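Week 4: Who gets to say a crowd is too big?

Last week we read the right of assembly as it appears on paper, where it is always in excellent health. This week we look at what happens once somebody asks for a permit.

The Berisha ordinance (packet, page 13) requires notice for any gathering of more than 140 people. It doesn't say who does the counting. In Vanduso that job went to the police, who were also the subject of the march. 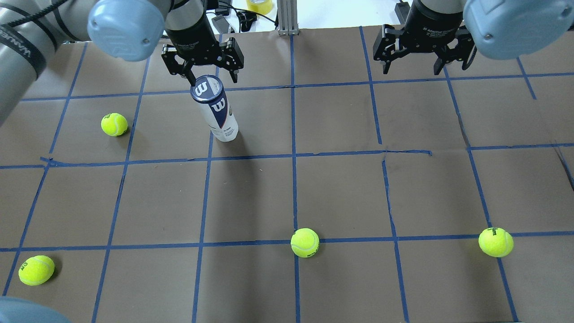
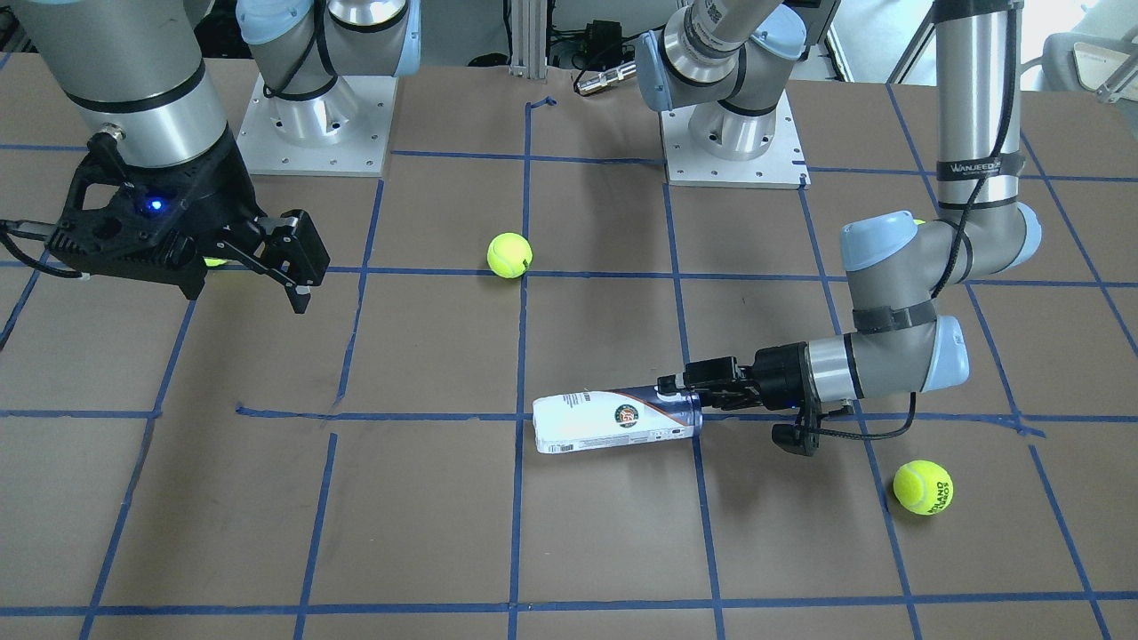 Keep two questions apart as you read. First, was the limit written into law before the march? Second, was breaking up the crowd necessary, or just convenient? Officials like to answer the first and sit down.

A missing permit does not, by itself, make a peaceful crowd fair game. Mark the paragraph where the Clukine court says so - it takes them 13 pages to get there.

For Monday: read the Clukine dissent and write one page on whether "public order" means anything in it. Bring a pen.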